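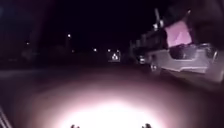
Chapter 7
Seeing After Dark

Your eyes are slow to get used to the night, and most of us never give them the time. Step out of a bright kitchen in December and for a while you are close to blind, though the yard is as full of shapes as it was at noon. Strong light close by makes matters worse. When a patch of pavement is lit almost pure white, the eye sets itself for that patch, and the sky over it might as well be ink. 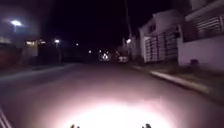
Inside the eye are two kinds of cells that catch light. Cones handle color and fine detail, and they want plenty of light to work with. Rods get by on very little – but they tell you next to nothing about color, so a red coat goes gray at dusk. We will spend the first 3 sections of this chapter on the rods, and then take a good long evening walk through the village of Nokham, where the lamps are few and far between.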